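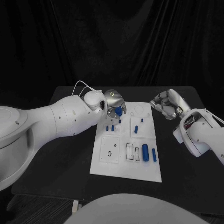
My sister paid 226 dollars for the Biswas board before I could stop her, and then asked me to come to Grorham and tell her it was a good idea. I was 68 and had sold things to people for most of my life, so I thought I knew what I was walking into. The showroom had a black curtain, for one. I've never trusted a curtain in a store. Against it, on a black tabletop, the white board looked very clean and important, and the blue pegs lying side by side on their raised plate could have been something from a jeweler's window. I said so. My sister said that was the idea, wasn't it, to make you want to pick one up.

The brochure said the board would steady the hands and quiet the mind. It said 500 households had found this out already. I asked which households. The young man from Wundstead said he would have to look into that, and he wrote it down, in a notebook where I could see he had written the same thing higher up the page.

"It's a toy," I told my sister.

"It's for grown-ups."

"Then it's an expensive toy."

She had been on her own since December. Before that there were two of them in the house, and the evenings took care of themselves. Now she called me at nine, and again at ten if there was nothing on, and I'd hear the refrigerator door open and close while she thought up something to ask me. I suppose I should have been glad of a board.
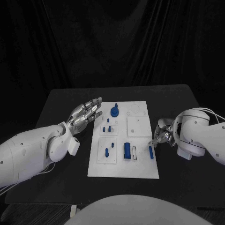
What bothered me was the promise. Pegs go in holes. I don't dispute it. Children learn it early and move on, and I couldn't see why a woman who had kept the books at Fitside through two bankruptcies needed to go back and learn it again. The young man explained that the parts were different from each other, that each one asked for its own kind of attention. I looked. There was a round blue piece like a gear, up near the top, with a knob sticking out of it, and over by the right edge a rod standing up by itself. All right, they were different. So are the things in my junk drawer.

He told us to take our time. That made me look at my watch. We had the room for 15 minutes, according to the sheet on the door, and I wanted to see if he'd throw us out.

My sister asked what happened when you finished.

"You take it apart," he said, "and start over."

I waited for her to laugh. She has a good laugh, a rude one, it used to get us sent out of church. She only nodded, and bent down until her glasses slid, and studied one of the white plates with the little outlines on it.
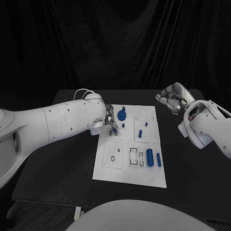

I thought of her kitchen table then, and where the thing would have to go. The far end had his mail on it, still. She'd put a bowl of clementines on top of the mail so it looked like something other than a pile of mail. The board would never fit next to the bowl. She'd have to move it all, and I had been after her to do that for weeks, and driven over with boxes, and been sent home with the boxes.

"Where are you going to put this?" I asked her.

"At the end," she said. "Where do you think?"

I let that go by. The young man started in about the storage case, which was extra – naturally – and I told him we had plenty of boxes.

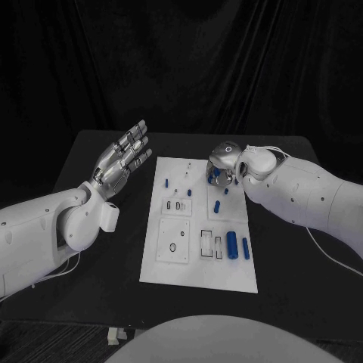

You could at least try it before you make that face, my sister said, and don't tell me you don't have a face on. You had the same one when I bought the piano.

"You never played the piano."

"I played it when you weren't there."

I hadn't known that. I turned it over looking for the trick in it and couldn't find one, though I still think she may have made it up. The young man had gone to stand by the door. It was past our time and he wasn't saying anything, which I held slightly in his favor.

I never did find out about the households. She called that night at nine to say the clementines were going bad and did I want them, and then she said she had to go, she was in the middle of something. I stayed up until after ten. I'm not claiming it proves anything.

Filed under: Short Fiction, Family, Quick Reads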